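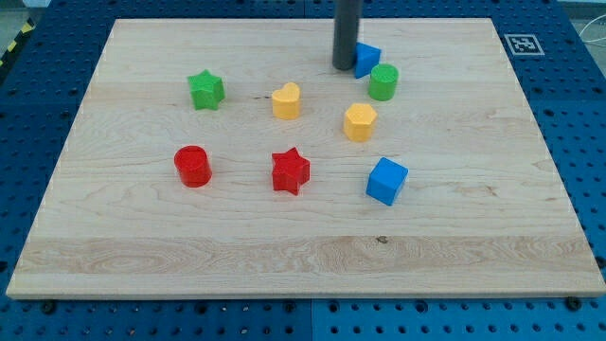 Play on the Ground Floor: How Families Use the Toy Library in Hurkham
Student project report, Community Studies
Nithin Nambiar
August 2026

Why I chose this topic

When I was small my grandmother used to take me to the toy library in Sivville, and I can still remember the smell of the place (floor polish and orange peel, mostly) and the terrible grief of having to give back a garage with a working elevator. So when our class was told to pick a local service and find out who uses it and why, I didn't have to think for very long. The Sivville one closed years ago, but Hurkham still has one, on the ground floor of the old Laryea building, and the staff there were kind enough to let me sit in a corner with my notebook for most of May.

What I wanted to find out

I had 3 questions to begin with. Who borrows toys? What do they borrow? And do families come for the toys, or for the company? The last one was my teacher's suggestion and I wasn't very interested in it at first, but it ended up taking over the whole project.

How I went about it

I gave a one-page survey to parents and grandparents at the desk and got 70 of them back, which was far more than I had hoped for. A few people wrote all the way down the back of the sheet, and I am grateful to every one of them, even the gentleman who only wanted to tell me about parking. I also had the loan records for the past year, with the names taken out. They showed 3,534 loans made to 697 children.

What the records show

The busiest shelf by a long way is building and sorting toys for children under four. Next come wooden trains, then dress-up clothes, which go out in great heaps before the school play and hardly at all after it. Puzzles do less well than I expected. The desk staff think parents are scared of losing a piece, and several surveys said the same thing, although the library doesn't charge for lost pieces and there is a sign saying so. I would move that sign. It hangs behind the door when the door is open.

I also found that many families borrow the same toy again and again. One mother told me she had finally bought her son the xylophone he kept bringing home, and he never touched it afterward.

What people told me

Saving money was the most common reason given for joining, and saving space came close behind it, especially from families in the Dident apartments, where the closets are very small. But when I asked why people kept coming, the answers changed. They wrote about the chairs by the window, about having another grown-up to talk to, about a grandfather who learned the bus route just for this. I had left only two lines for that question and I wish I had left ten.

What I would do differently

My survey only reached people who were already there, so I can't say anything about families who have never come, or who came once and didn't like it. I would also ask the children. I tried this a little toward the end, and a girl of five told me very firmly that the library needs more horses. I have passed this on to the desk.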